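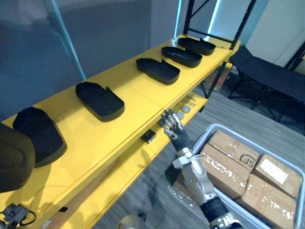
Hand keeps tipping trays when it picks them off a shelf — student project
Posted by marrowbridge on September 11, 2022

I'm in a two-semester robotics course and my team has the shelf task. The arm has to take shallow black trays off the top shelf of a yellow metal unit one at a time and set them down in the box area without dropping any. Each one has a raised lip and a curved end. They are light and a bit slick.

What goes wrong is always the same. The fingers come down, the tips touch the lip, and the tray pivots before the thumb closes. Sometimes it slides back a little and the next attempt is off by that much. We logged 300 attempts in June and the tipping accounts for most of the failures. The dropped ones are a much smaller group.

Things we have tried so far: slower approach speed, a lower grip force, and coming in from the long side of the tray. Slower helped a little. Lower force made us drop more of them.
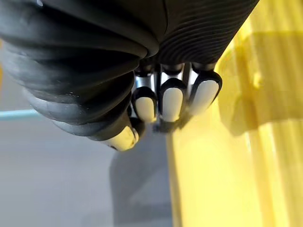
The course uses a controller package called Inen and our team's branch is named Trevor, in case anybody here has seen our earlier posts. We can change the approach angle, the order the fingers close in, and the force limit per finger. We can't change the hand itself. The instructor has said the trays stay as they are too, so no tape and no handles.

Our wrist camera view is also poor at the moment of contact. The sleeve over the hand takes up a lot of the picture and we lose sight of the lip right when we need it. Is there a usual way to handle this, or do teams just accept it?

Rhun Kemeys

I had the same task two years before you, on the Casia team, and we had nearly the same problem. Two things fixed most of it.

First, change the closing order. If all the fingers close together, whichever one touches first pushes the tray, and it turns around that point. Close the thumb first, with very little force, until it reports contact. Then bring the fingers in. The thumb acts as a stop and the tray has nowhere to go. In Inen there is a per-finger delay setting in the grasp file. We started with the fingers 300 milliseconds behind the thumb and shortened it from there.

Second, stop grabbing at the curved end. The lip there does not give you two surfaces facing each other, so the force ends up pushing sideways. Go for the straight part of the rim, near the middle of the long side. Your balance will be better as well.

On the camera, don't try to see the contact. Take your last good look from farther up, save the rim position, and do the final stretch from that saved position plus finger contact. We wasted weeks trying to crop the sleeve out of the view.
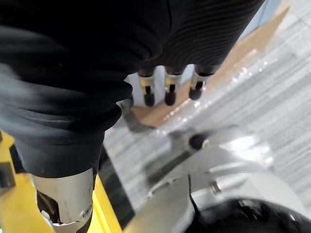

One more thing, check that nothing soft is getting between the fingers and the rim. Our covering had a loose fold that worked its way down the hand after a lot of runs, and the contact readings got strange. We pulled it back up and fastened it at the start of each session. It takes a minute and should go on your checklist.

Also log the failures by tray position. Ours were worse at the far end of the shelf because the arm was reaching and the wrist angle had changed. If yours are the same, you have a reach problem mixed in with your grip problem and you should separate them before you tune anything else.

elholm_team_b

Just raise the force. Light plastic can take more than you think. We ran 1246 picks at Elholm with the force near the top of the range and it was fine for us. Our trays were a different shape though, deeper with flat sides, so maybe try it on one first.

I would not bother with the saved position idea. If the tray moves after you look, you are gripping air.
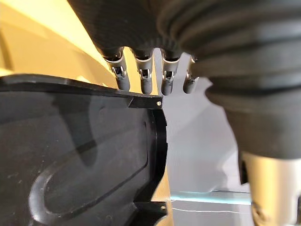 Marrowbridge came back to say that higher force had already been tested on a spare and it made the tipping worse, because the tray turned faster once the first finger hit it. The thumb-first order was much better. The team had run it on the straight part of the rim only, with the delay left at 300, and the tray stayed put on most picks. The far end of the shelf was still bad, so they were going to move the arm base closer and log that part separately.

Rhun Kemeys

Good. When you move the base, redo your camera calibration before you log anything — we forgot and had to throw out a whole set. On the point about the tray moving after the look, that is true, and it is why you check thumb contact before closing. If the thumb closes past where the rim should be, open up, back off and look again. Put a limit of 2 retries on it or the arm will sit there all afternoon.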